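The Dark Wash Pile

Last updated: October 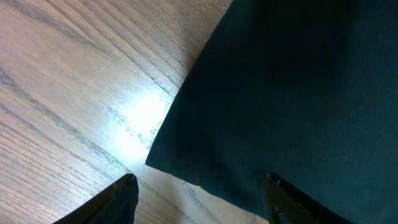

Dark teal cloth on a pale wood surface.

There is a kind of laundry that most households put off, and it is the dark load. Whites get done when the towels run out. Children's clothes get done when someone has practice. The navy, black, charcoal and deep green things sit at the bottom of the hamper for another week, and when they finally come out of the dryer they go onto a table in a heap and stay there until supper has to be served.

The Batista laundry on Mollance Street has been folding for other people for 11 years. It takes in wash by the pound, mostly from apartments in the four blocks around it, and it does its folding by hand on long tables near the front windows. On a busy day 186 pieces will cross one table before lunch. A good share of them are dark knits: T-shirts, leggings, sweatshirts, pajama bottoms, soft crew neck tops in colors that have a name on the label and look black from across the room.

Those colors cause more trouble than any stain. A very dark teal and a true black are hard to tell apart under a ceiling bulb. Socks get matched wrong. A pajama top goes home with the wrong bottoms. The folders at Batista sort dark items close to the windows and leave the pairing until everything is spread out. At home the same thing can be done on a kitchen table during the day. Lay one corner of the cloth where the light falls on it and the blue or green comes up right away. In shadow it can pass for black all evening.

The table matters too. Cotton and other soft knits will pick up whatever is on the surface, and on dark cloth it shows. Flour, crumbs, cat hair and paper lint are the usual ones. Wipe the table with a barely damp cloth, then dry it with a second one. Damp wood under warm laundry is bad for the finish and not much better for the laundry. If the wood has a rough spot or a lifted splinter, put a folded sheet over it first. Fine surface scratches are no problem for fabric.

Folding a knit is simple, but most people start too soon. Let the piece cool flat for a minute after it leaves the dryer. Set it face down with the hem toward you, and smooth it from the middle out to the sides with the flat of the hand. Pulling at the edges stretches the fabric and leaves ripples along the hem that no amount of folding will hide. Small waves are fine. Hard creases should be worked out now, since they set once the piece is under a stack.

After that, fold one side in to the center, lay the sleeve back along it, and repeat on the other side. Bring the hem up to the collar in thirds. The shop turns every finished piece so the fold faces the customer, and it keeps stacks to 11 shirts. Taller than that and they lean.

Wide items get a different treatment. Throws, knit sheets and bath-size wraps are folded by two people at Batista, and one person at home can manage by letting half the cloth rest on the table while the other half is brought over it. A table with a clear grain in the wood is a help here. Line one edge of the cloth up with the grain and use it as a ruler. Boards with a slanting or curved pattern are less useful for this, and the table edge does the job just as well.

For storage, the shop sends dark loads home in paper, tied with string. Some customers have switched to the flat Isov drawer trays, which keep stacks from sliding when the drawer is opened. Others use the Lokico shelf dividers, sold in packs of 2. Either is fine. A shoebox with the lid off works for socks and costs nothing.

On fading, the advice from the folding tables is short. Turn dark clothes inside out before they go in the machine. Use cold water. Take them out of the dryer while there is still a little give in them, and do not leave them lying in a sunny window once they are sorted. Knits that have gone fuzzy can be brushed with a dry, soft clothes brush in one direction. Shaving them takes off fiber along with the fuzz and is best saved for old favorites.

The whole dark load for a family of four takes almost half an hour to fold at a steady pace. Many of the shop's regulars do their own on weeks when money is tight and drop it off on the others. The counter opens at 7 a.m., and bags left before 9 a.m. are ready by late afternoon. Dark and light items should be bagged separately.

Contact the home desk | Copyright, all rights reserved | Back to top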